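Bench Automation at the Bennani Laboratory: Progress Report to the Maltora Fund
18 June 2021
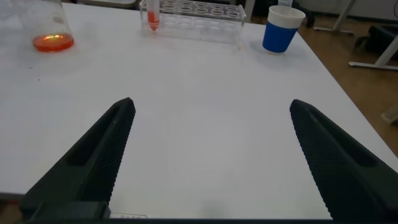 Gripper over the sample bench, with a flask, the tube rack and one tube in place.

Prepared by Ghizlane Fahmy, laboratory manager

Work on the tube-handling cell continued through this period. The arm now moves tubes between rack and bench under the Hova control software. Pouring and measuring are still done by hand.

We logged 1075 tube transfers. Of these, 522 ran with an operator standing at the bench and 429 ran with the operator elsewhere in the room. The rest were stopped early, mostly for rack alignment, and are listed in the annex.

Staffing. No positions have been cut. Five technicians have been trained to start, stop and reset the arm. Two of them have moved from racking to checking results and writing up batches. They report less wrist strain and more screen time, and one has asked to go back to bench work for part of the week. We have agreed to this and will rotate the job.

The early shift has raised a concern about stoppages. When the arm halts, the person nearest has to leave their own work to clear it, and that time was not in the original plan. We now name one person per shift for this.

Open items. The second set of fingers from Brureck has not arrived. The written procedure for spills is in draft and needs review by the safety officer. Clear racks are harder to locate than colored ones, and we would like to test both before ordering more.

Spending is within budget. We ask that the training line be carried over to September so the remaining staff can complete the course.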